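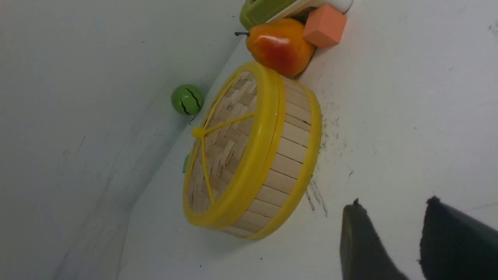
How to Find Out Why Your Arm Keeps Stopping Halfway Through a Pick

Posted 4/10/21 in Troubleshooting

Your arm reaches for something, gets most of the way there, and freezes with a red light and the words "Protective stop." You clear it, run it again, and it works. You tell everyone it's fixed. It then waits until you have gone to lunch.

We lived with this on our tabletop arm at Wolleo for longer than I'd like to put in writing. The log had 219 protective stops in it by the time I sat down and read the thing properly. What follows is the order I should have done it in.

You'll need the arm, its log, a cable tie or two, and a toy the arm is allowed to knock over. Ours has knocked over most of them. A tipped steamer basket is a good test object because the rim sits up off the table and a slightly wrong approach will shove it sideways.

Before you start

Know where the emergency stop is and have it within reach of the hand you aren't using for the mouse. Hands stay out of the work area whenever the motors are on. A protective stop is a pause, and some controllers will carry on with the old motion the moment you clear it. Ours did. I now own a mug with no handle.

Step 1. Save the log before you clear anything

On our controller (we run Frota), clearing the fault overwrites the last few seconds of joint data. Those are the seconds you want. Export first, then clear. If your software offers to "clear all and resume" in one friendly green button, leave the button alone.

Step 2. Sort the stops by joint

Ignore the time column for now and sort by which joint tripped. If the stops are spread evenly over the whole arm, suspect the power supply or your speed settings. If they pile up on one joint, go there first. Ours piled up on the wrist, which I had already blamed on the gripper, the table, the software and the weather.

Step 3. Move it slowly with nothing in the way

Clear the table. Set the speed to 30 percent and send the arm through the same path with the gripper open. Watch the reported torque on the guilty joint.

A spike at the same angle every time means something is dragging or binding. Go to step 4.

No spike means the empty path is fine and the trouble is contact. Go to step 5.

Step 4. Look at the cable

Power off, then turn the wrist by hand through its range, if your arm allows that. Ours had a camera cable tied down so neatly that it ran out of slack before the joint ran out of travel. The arm was pulling against its own leash and reporting a collision, and I suppose it had a point. Cut the tie, leave a loose loop, and fasten it again with the wrist turned as far as it goes. Then turn it the other way and check again.

Step 5. Check your approach height

If the stops only come with objects on the table, put one back and repeat the run at the same slow speed. Watch the fingertips. If they touch the table before they close, raise the approach by 3 mm and try again. Do not raise the force limit so the stops go away. They will go away, and so will the fingertips.

Step 6. Measure the table height again

Someone has leaned on it. Touch off at each corner and compare with the number in your setup file. Our file was from August and the table had since acquired a new foot.

Step 7. Bring the speed back up in stages

Run the full pick several times at each speed, with the log recording. If it trips, go back to step 2 with the new log and leave the old one where it is for comparison.

With the cable loosened, our wrist stops quit. The elbow has logged 3 since then, and I'm working up the enthusiasm to look.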